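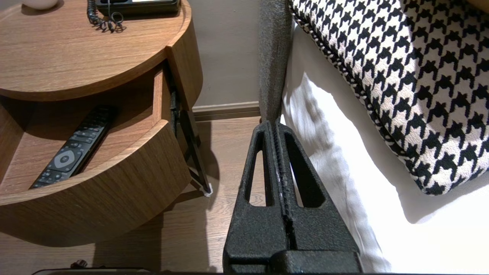

Segundo Kiros Teshome, um dedo que se deforma perdoa quase tudo menos a gaveta. A observação foi feita a meio da segunda semana de ensaios e Bernice Nyarko, responsável pela comparação de garras na Dramani, anotou-a no caderno de bancada. Mais tarde passou a critério de avaliação, com coluna própria na folha de resultados.

O ensaio opôs duas garras paralelas de dois dedos, montadas à vez no mesmo braço: a Orkov, de dedos texturados com recorte triangular, e a Stukcombe, de dedos maciços e pontas substituíveis. A câmara de pulso ficou igual nas duas montagens, tal como o controlador. «Mudámos os dedos e o bloco de fixação. O resto ficou congelado, incluindo o firmware, que já tinha uma atualização disponível e que recusámos instalar a meio», diz Nyarko.

As tarefas decorreram em quartos mobilados. Uma das que geraram mais discussão foi a do comando de televisão guardado na gaveta de uma mesa de cabeceira redonda. A frente curva da gaveta obriga o braço a entrar por cima e com inclinação, e o intervalo entre a mesa e a cama limita a rotação do pulso. Nyarko resume o problema em termos de volume varrido: «Com os dedos fechados, a Orkov faz uma cunha e passa. Quando abre dentro da gaveta, precisa de espaço lateral que nem sempre existe. A Stukcombe é mais curta e abre menos, mas a base é mais larga e toca no tampo antes de as pontas chegarem ao fundo.»

Foram registadas 193 tentativas válidas, somadas as duas garras. Uma tentativa era anulada se o operador tocasse no móvel ou se a câmara perdesse a calibração. Cada série tinha 12 repetições, com o comando reposto à mão em orientações sorteadas. Nyarko preferia mais repetições por orientação, mas o tempo de troca entre garras, 40 minutos com recalibração, pesou no plano.

Sobre a força de fecho, a resposta é cautelosa. «O fabricante dá um valor nominal na ponta. Nós medimos na ponta e a meio do dedo, e os dois números não contam a mesma história. Num dedo com recorte a força distribui-se, e num objeto fino como um comando o contacto acaba por ser feito numa faixa estreita.» A equipa optou por não publicar uma força única por garra. O relatório traz curvas, com a abertura no eixo horizontal.

O desgaste foi seguido por Yaa Tsikata, com inspeção visual no fim de cada dia. Nos dedos da Orkov aparecem marcas claras ao longo da aresta interior, na linha onde os dois se encontram. Tsikata atribui-as ao fecho em vazio, repetido a cada retorno à posição de repouso, e propôs deixar uma folga de 4 décimas de milímetro nesse movimento. Nyarko aceitou a proposta, com uma reserva: «A folga protege a aresta, mas altera o perfil da cunha. Se a vamos usar, tem de entrar no modelo de colisão. Caso contrário, o planeador trabalha com uma garra que não existe.»

A câmara de pulso levantou outra questão. Com a garra sempre visível na parte inferior central do campo, uma porção da imagem fica ocupada pelos próprios dedos. No caso da Orkov, os recortes deixam ver parte do que está atrás, e Teshome defendia que essa informação fosse aproveitada na estimativa de pose. Nyarko testou a ideia com máscara e sem máscara. «Sem máscara, o estimador agarrava-se às arestas do recorte quando atrás havia roupa branca muito iluminada. Com máscara integral perde-se informação, mas o erro é estável. Ficámos com a máscara integral.» A exposição foi fixada manualmente, depois de o modo automático ter oscilado entre a roupa de cama e o interior das gavetas.

À pergunta sobre qual das duas recomenda, Nyarko separa os casos. Para gavetas e prateleiras baixas junto a outro móvel, a Orkov, desde que a abertura seja limitada por software. Para objetos pesados e de faces planas, a Stukcombe – «pela rigidez, não pela força». Ficou por ensaiar a preensão de tecidos, que estava no plano de setembro e foi retirada por falta de pontas de reserva.

Os dados em bruto estão a ser revistos por Marjorie Cropper. O relatório será distribuído internamente depois da revisão, com as curvas de força em anexo.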